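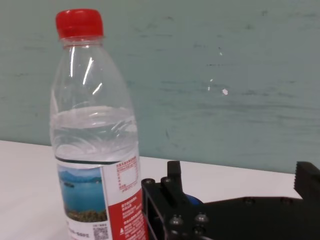
Figure 6. Partly filled water bottle with red screw cap, ribbed shoulder and wrap-around label.

4.2 Labels and part-used bottles

Bottled water was the most common drink left behind in the shared rooms at Dovitz. Over 24 working days in March, staff placed every bottle they found on a sorting bench, and about 40 per cent still held some water. We recorded the fill level, the cap colour and the kind of label before each bottle was emptied.

The label matters to the sorting centre as much as the plastic does. A wrap-around label such as the one in Figure 6 — a lake and mountains in a small photograph, Chinese text on white and red panels, a QR code — covers much of the lower body and hides the colour of the plastic under it. Bakalis and Kourkoulas treated labels of this type as a separate class, and we have followed their practice. Coloured caps were removed and stored apart from clear bottles. Two staff members checked each entry, and any dispute over fill level was settled with a ruler held against the shoulder of the bottle.

Comments (2)

Olis: Did you weigh the labels separately? We found the glue threw our totals out.

Ryu: The ruler method works poorly on ribbed bottles. A kitchen scale is quicker.

Contact the Dirkent office | Copyright Dirkent 2018 | Back to top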